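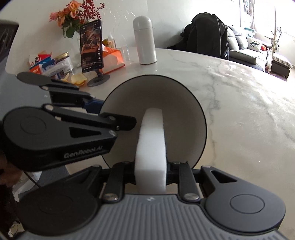
*Black hand-held gripper with the GenRobot.AI name on its housing.*

17 September 2019

I write small-town romances, mostly clean ones with a church supper in them somewhere, and until this month I had never seen a book being made. My readers ask me about covers and paper and why the spine on one book is thicker than on the next, and I have always given a vague answer. So when Dendine, the printer in Marnholm, announced an open day for authors and small presses, I filled in the form and drove over.

The plant is on the north side of town, past the grain elevator. There is a sign, but it faces the other way if you come in from the highway, and I passed it. Parking was in the gravel lot behind the loading docks. We signed in at the front office and got a sticker, a pair of foam earplugs and a sheet with the order of the tour. People came from all kinds of writing. I met a woman who does cookbooks for her county and two brothers who publish hymn collections. The romance writers found each other quickly, as we do.

## Files and proofs

The tour began in prepress, a quiet room with the blinds down. Every book starts here as two files, one for the inside and one for the cover. The staff open each file and check it before anything is printed. The mistakes they see most often are fonts that were left out of the file, pictures that are too small, and text that runs too close to the fold.

That last one interested me, as I have had letters about it. My second novel has a narrow inside margin, and a reader in Ohio wrote that she had to break the spine to finish her sentences. The prepress people looked at a copy I had in my bag and agreed with her.

They also explained why they want a signed proof every time, even on a reprint. An author will often send a "new" file with one typo fixed and not notice that the whole chapter has moved down a line. I have done this. It leaves one word alone at the top of a page.

## The press floor

After prepress you put in the earplugs. The digital presses stand in a long row, and on the day of our visit two were running and one had its doors open for service. The paper goes in at one end and comes out printed on both sides. It is stacked in page order, so each pile is already a book with no cover. I had pictured somebody sorting pages.

Most of the people on the tour wanted to know about short runs. Dendine will take an order of 100 copies. Below that they send you elsewhere, though they were polite about it. At 800 copies they move the job to the offset press in the next building, where the setup takes longer but the price of each book comes down. I asked what happens to orders that fall in between, and the answer was that it depends on the page count and how busy they are. You ask for both quotes and compare.

The offset building was not on the tour. The floor was being repainted.

## Paper

This was the part I liked best. There was a table laid out with paper samples, cream and white, in several weights, and we were allowed to handle them and take some home. Nearly all the fiction they print is on cream. White goes to workbooks, cookbooks and anything with charts.

I had never thought about bulk. Two papers can weigh the same and one will still make a fatter book. They showed us two copies of the same novella, just over 100 pages each, and one looked like a booklet next to the other. For short books, such as a Christmas novella, the thicker paper gives you enough spine to print a title on. That explains the two spines my readers asked about. The first printing and the second were on different stock, and I never knew to ask.

The cream I have used for years is called Echeverri. It is made at a mill two states away and is ordered in large rolls. It has gone up in price twice since May, and we were told to expect the same again. They had a cheaper cream to show us. It was a little more yellow and felt rougher on the thumb. I am going to stay with what I have for the next book and think again for the one after.

## Binding

The binding line is called a Stiltadon, and everyone in the building calls it that, as in "the Stiltadon is down" or "that one's waiting on the Stiltadon." It takes up the whole width of the room. The book blocks go in spine down, the spine is ground a little rough, glue is rolled on, and the cover is wrapped around and pressed. Then the book rides along a belt while the glue sets, and at the end a trimmer cuts the three open sides.

You can smell the glue from the doorway. The trimmings are sucked up through a pipe in the ceiling and baled outside.

I stood and watched the trimmer for a long time. The book that was running that day was a devotional with a blue cover, and each one came off the end square and clean. An operator pulled a copy every so often, bent it all the way open and tugged at a page in the middle. If the page holds, the run goes on. Those pulled copies cannot be sold afterward and go in a bin. I did ask if we could have them. We could not.

Hardcovers are done by another company. Dendine prints the pages and ships them out, and it adds weeks to the job. Anyone planning a hardcover for the Christmas season should have the files in by the start of summer. 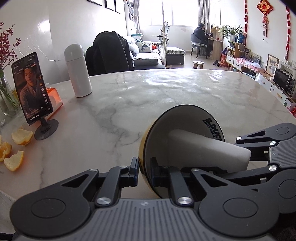
*A yellow bowl on the marble-patterned table.*

## The afternoon talk

Lunch was sandwiches and a very good bean salad. After that we had a talk in the training room about selling books in person, given by the staff member who handles fair and church orders. My notes:

- Order early for a fair. The rush before the holidays fills the schedule, and express jobs cost a good deal more.
- Ask for small cartons. A full-size carton of novels is hard to lift out of a trunk.
- Matte covers feel nice but show fingerprints when they are dark. For a table where people pick books up all day, gloss holds up better.
- Put the series number on the spine. Readers stop buying when they can't tell which book comes next.
- Bookmarks can be printed on the spare edge of the cover sheet at little cost, if you ask before the job is set up.

I did not agree with everything. We were advised to keep the back cover text very short, and my readers like a proper description. They want to know whether there is a dog, and whether anybody dies. I will go on writing long ones.

There was a question about large print. Dendine does it, and it needs its own layout file and its own cover, as the spine is wider. The page size usually goes up too. I have been asked for large print at nearly every library I visit, so I took a quote form for the first book in my series.

## If you want to go

The plant holds its open day once a year and the form goes up on its website in the spring. It is free. Wear closed shoes; one lady in sandals had to wait in the office during the press floor part. Photographs are fine except of other people's covers on the line. Bring a copy of one of your own books, preferably one with something wrong with it. The floor is level all through, with one short ramp before the bindery, and there are places to sit in prepress and in the training room but none in between.

I came home with a tote bag of paper samples, labeled on the back in pencil. The new novella goes to prepress in 4 weeks, with a wider inside margin.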